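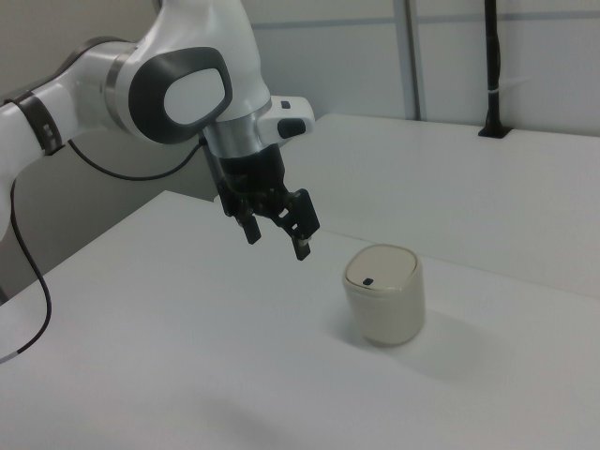
Gripper open over the canister, cables and all.

I have wanted to write about this fault for weeks, and now that I know what it was I can't stop talking about it at dinner, so the blog gets it instead.

Some background for anyone who came in through the 3D printing posts. Since January I've been working at a small test lab in Clarncombe. We take household containers (jars, tubs, canisters, anything with a lid) and have a robot arm pick them up and put them down again, over and over, while the software keeps a log of everything it can measure. The project is called Flestalia, and I love it more than is reasonable for a project about tubs.

The fault went like this. The arm would come down over a canister, close on it, lift, and carry it to the drop position. Perfect. It would do that all morning. Then, somewhere in the run, the gripper would open in mid-air. No error, no stop, no warning light. The canister fell, the arm finished its move with nothing in its fingers, set down its imaginary canister very gently, and went back for the next one.

The first time I saw it I laughed out loud. The second time a lid came off and went under the rear table, and I started paying attention.

Now, a dropped canister is no big deal in itself. They're light and the table has seen worse. But a gripper that opens without being told to is a gripper I don't trust, and the obvious next thought is whether it could also close without being told to. We put our hands in there to reset things! So the rule from that afternoon on was that the arm gets stopped properly before anybody reaches over the table, every time, even to nudge something an inch. I'm a little embarrassed that it took a fault to make us strict about it.

My first theory was software, mostly because I had written some of it. We have a routine called Su (short for "supervisor", and the name stuck) that sits between the motion program and the gripper and decides when to open and close. I spent two evenings reading through Su line by line and found one real bug, which had nothing to do with this. Fixed it, ran again, drop at cycle 443. I had gone to get coffee, naturally.

Then I blamed the grip force. If the fingers aren't squeezing hard enough, a smooth rounded body can slide out, and from across the room a slip looks a lot like a release. So we turned up the force and ran again. It still dropped one, and this time I was watching from the side, and the fingers opened. They opened wide, the same way they do when they're hanging over the table waiting for the next pickup. Nothing had slid anywhere.

That was a good moment, even though it meant I'd lost a day. A slip and a release are different problems, and I could cross off half my list.

What finally got us moving was the log. I'd been reading only the commands going out to the gripper, and those were clean: close, hold, hold, hold. No open command anywhere near the drop. When I added the gripper's own status messages next to them, there was a gap. Right before each release the gripper went quiet, for less than a second, and when it came back it reported itself as freshly started. It was rebooting! And part of its startup routine, on the settings we had, was to open the fingers all the way and find its limits. Su saw a healthy gripper on the next check and carried on.

So something was interrupting the power, and that meant a cable. I should have gone there first, I know. Everyone who has worked around machines for longer than I have said "cable" within about ten seconds of hearing the story.

The arm wears its wiring on the outside. There's a thin black one that runs in a loose arc from the elbow over to the wrist, and another that hangs down on the other side and trails across the table edge. I had been suspicious of the hanging one, because it looks messier. I unplugged it, checked it, plugged it back in, wiggled it during a run with the gripper empty (from outside the reach of the arm, thank you). Nothing at all happened.

The thin one was the culprit. Through most of the motion it has plenty of slack, and you'd look at that arc and think it was fine. But the drop position we'd chosen needs the wrist to turn a long way around, and at the far end of that turn the slack is all used up and the cable pulls sideways on its connector. One pull doesn't do it. We'd made 4,000 of them by then, and the connector had loosened just enough to lose contact now and then.

I could reproduce it in the end by parking the arm at the bad angle and running the wrist back and forth. It took 8 tries and then there it was, the fingers popping open all by themselves. I cheered. I may have called someone over to watch it fail.

The fixes, for anyone with the same sort of setup:

We replaced the cable and its connector, and gave the new one more length between the elbow and the wrist. We moved the drop position so the wrist never has to go that far around. We changed the startup setting, so a gripper that wakes up holding something stays where it is until it's told otherwise. And Su now treats any gap in the status messages as a reason to stop the whole arm and wait for a person. That last one is my favorite, and it's four lines of code.

I also wrote a small log viewer that puts commands and status side by side on one timeline. I've named it Vemell and I'm far too proud of it. It's ugly, it's slow with big files, and I open it every morning before I do anything else. If I'd had it at the start I think this would have been a one-day problem.

The first long run after the repair went 741 cycles without a drop before I stopped it to go home. I know that isn't proof – an intermittent fault can sit quiet for ages and then come back the minute you've told everybody it's gone. So the new run is going for much longer, and I'm checking the connector by hand at the end of each day to see if it's working loose again.

Next post should be about lids. Some of them have a little tab at the front edge, and I have a lot to say about which way those should face when the fingers come down.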